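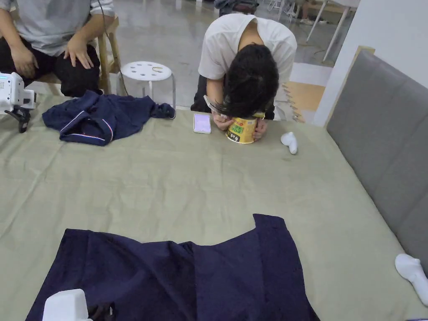 Mehwish Abbasi says I fold too slowly and that any household with more than one person in it should give up on neat piles and just roll everything. She wrote this under my last laundry post, the one where I complained about socks, and she added that she has rolled for years and never once ironed a shirt for work. I have questions about the work.

I did try it, though. I went through the whole Saturday pile, all the navy stuff that seems to breed in our hamper, and rolled every piece of it the way she told me to. Sleeves in, bottom edge up, tuck, done. It was faster, I'll give her that. It took me 23 minutes where folding usually takes me 30, and I spent part of the difference re-rolling a jacket that would not stay rolled. Jackets don't want to be rolled. Anything with a zipper or a stiff edge fights back.

By Monday morning half the drawer had come undone, and the shirts had that soft all-over crumple that looks like you slept in them. Mehwish will say I rolled too loosely. Maybe. I've noticed that with every folding method, the person selling it says you did it wrong.

Which brings me to the Gollen folding board. Grilham had it marked down in March and I bought it, knowing better. It's three flaps of plastic. You lay the shirt on it, flip left, flip right, flip up, and you get a rectangle. Fine. But you have to get the shirt flat and centered first, and that was always the slow part. Flipping the sleeves in was never what took up my evening. 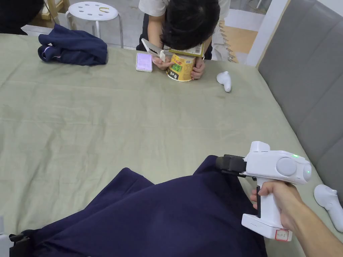 The other thing the board doesn't help with is where you do all this. Every guide I've read assumes a big clear surface at waist height. I know people who fold on the bed, people who fold on the couch, and one who does it on top of the dryer with a shirt pinned under her chin. A bed is soft, so nothing lies truly flat, and you're bent over the whole time. It's also where everybody ends up with their phone and their lunch. I've eaten plenty of noodles next to clean clothes and so far nothing terrible has happened, but I wouldn't recommend it with anything white.

I looked at the Sipos drawer dividers too. The site claims they hold 236 items. What items? Handkerchiefs? My dresser is a Tirkberg, the old narrow one, and it's full after a week's worth of T-shirts.

So I'm back to folding in thirds, badly, with the board behind the closet door. Socks go in a bin unmatched. Jackets and anything with a drawstring get hung up, even when the hook is full. If Mehwish wants to come over and roll the next load herself, she knows where I live, and I'll time her.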